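Money and Banking, Unit 4: Why Central Banks Hold Foreign Reserves
Notes for the evening section, posted 24 May 2020

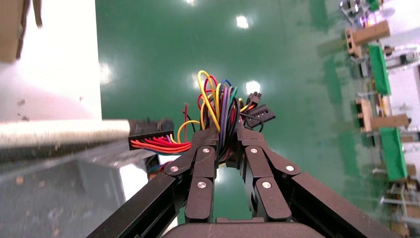

Fig. 4.1. Two-finger gripper, black links with silver screws.

OK, picking up where we left off with exchange rates. I promised I'd slow down on reserves, so I'm using my usual made-for-class country, Plasitz, and its neighbor Bimberg. Plasitz uses the plas. Bimberg uses the berg (I know, I know). Keep both in your head, we'll need them again in Unit 5.

Start with the balance sheet. The central bank of Plasitz has assets on one side and liabilities on the other. Foreign reserves go with the assets: bonds from other countries, deposits at foreign banks, gold. Currency in people's wallets goes with the liabilities. A lot of you put it the other way around on the last problem set! Think about who owes whom.

Say Plasitz wants to keep its currency at 2 plas per berg. Importers suddenly want a lot more bergs than exporters are bringing in. The central bank sells bergs out of its reserves and takes in plas. Reserves go down, plas in circulation go down by the matching amount, and the peg holds for another day.

Now the numbers. Reserves start at 2,000 million bergs. The bank sells 30 million a month to hold the peg, then 40 million a month once traders start getting nervous. Work out for yourself how long it can go on at each pace, and then ask whether you'd wait that long if you were holding plas. You wouldn't. I wouldn't either. Everybody tries to get out before the reserves are gone, and the run comes early. The textbook calls this a speculative attack, which makes it sound more sinister than it needs to be. Plenty of it is ordinary people moving their savings.

What can the bank do? It can raise interest rates so that holding plas pays better (painful if you have a loan). It can limit how much money leaves the country. It can borrow bergs from somebody. Or it can let the rate go and see where it lands. Schmieder's chapter on pegs has a decent table of these, but skip the appendix, the notation is different from ours and it will only confuse you.

Someone asked whether a country whose own currency is used as a reserve by everyone else has to worry about any of this. Good question, and a longer answer than I have room for. Short version: it can borrow in its own money, so it has much more slack, but its currency can still lose value.

Reading for next time: the Jolstead packet, first half only. Also redo problem 2 with the balance sheet drawn out properly, both sides. The August group will get a newer packet, so don't pass yours along.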